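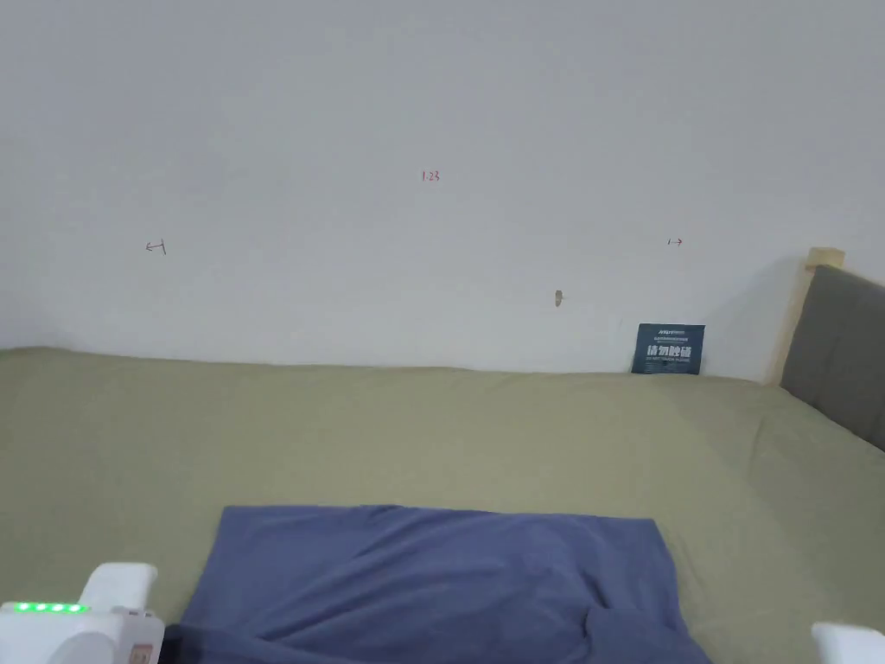
Fig. 4.1 Red handwriting on a pale wall, with the number 1.23 and an arrow.

CHAPTER 4
Saving the player's place

What you need before starting: Chapter 3 (memory), the section on binary in Chapter 1. A pencil. Paper too.

Early home games mostly forgot you. Switch off, start again. Fine for a ten-minute shooter, hopeless for a quest with six castles in it. So how did designers let people stop for tea and come back? Three main answers, and we take them in order: passwords, battery saves, memory cards. Disks and tape get a short section at the end, skip it if your course doesn't cover home computers.

Key words: password, checksum, save slot, battery backup, checkpoint, corrupt save.

4.1 Passwords

Cheap. That's the whole appeal. No extra chip on the cartridge, no battery, nothing for the publisher to pay for. The game packs your progress into a string of letters, you copy it down, you type it back in later. The player's notebook does the storing.

Our main example is Beltance, a dungeon game from the small publisher Stavau. Its lead programmer, Mahnaz Dehghan, wanted to keep the level reached, gold carried, and which doors were open. Doors were the trouble. Each door is one bit (open or shut), and the first draft of the map had 300 of them. Do the sum. At five bits per letter that is 60 letters before you have stored a single coin.

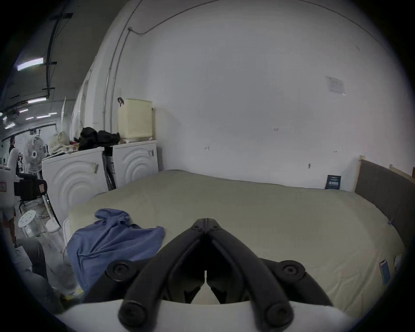

She cut it down hard. Most doors now reset when you leave a floor, so only the ones with keys had to be remembered. Gold got rounded down to the nearest hundred, with a top limit of 2000. Players grumbled about the lost change but the password came out at a length you could copy without your hand aching.

Then the checksum. Add up the values of all the letters, keep the last part of the total, stick it on the end. If you copy an O as a Q the sum no longer matches and the game refuses the password. Annoying, but much better than being dropped on a floor that doesnt exist.

Note the letters left out too. No I, no O, no vowels at all in the end, partly to avoid mix-ups and partly to avoid rude words.

4.2 Battery saves

A small amount of memory, kept alive by a battery while the console is off. Easy for the player. Dearer to make. Beltance 2 went this way, and Danang Liem's menu for it is worth a look: slots, a copy option, and a delete option that asks you twice.
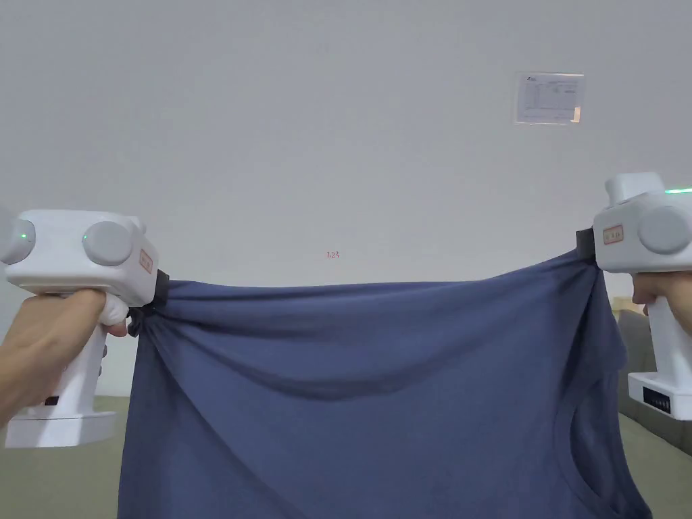 Batteries run down, of course. A sequel that saved perfectly when new may loose everything once the cell goes flat, and collectors now swap them as routine. Passwords from the first game still work.

Before you read on, try these.

Write 1193 in binary. How many bits?
Design a password for a game with eight levels and up to three lives. Shortest you can manage.
Add a checksum. Swap with a partner and try to break theirs.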